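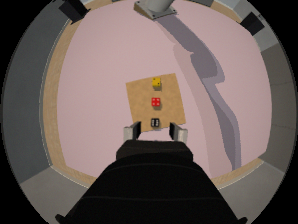

4.2 Restoring the order of messages

After a mailbox file is repaired, the messages are often complete but their order is lost. The repair tool Stimik reads each page of the file and writes out every message it can find, and it does not keep the folder index. In our test set of 3,000 messages, 58 had no usable date in the header. For these we had to find the position in the thread by other means.

Our first method used only the reply identifiers. It is fast and easy to explain, but it fails when a message in the middle of a thread is missing.
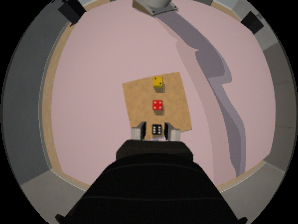 Haiyan Tang remarked, after reading an early draft, that many mail clients also copy the date of the older message into the quoted text, and that this date should be tried before any guess is made. We followed this advice. The quoted date gave a position for 35 of the messages. The remaining ones were passed to the second method, which compares the quoted text itself.

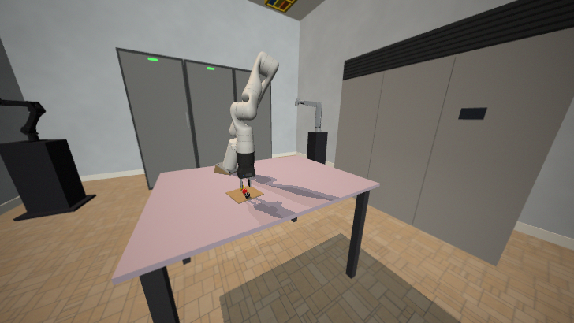
This comparison is slower, and it needs some cleaning first. Signatures, legal notices and line breaks must be removed, otherwise two unrelated messages from the same office look very similar. We used the cleaning rules of Wubshet without changes, except that we kept short greetings.

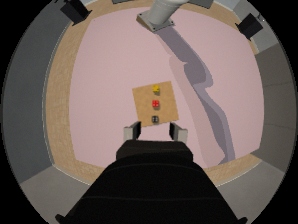 A thread is stored by our program as a simple list, and each message knows only the neighbor before it and the neighbor after it. No absolute time is required. The small cubes in Figure 2 may serve as a comparison: they stand in a nearly straight line on the board, so the middle one can be named from its two neighbors alone. If a thread has branches, the list is split at the branch and each part is ordered separately.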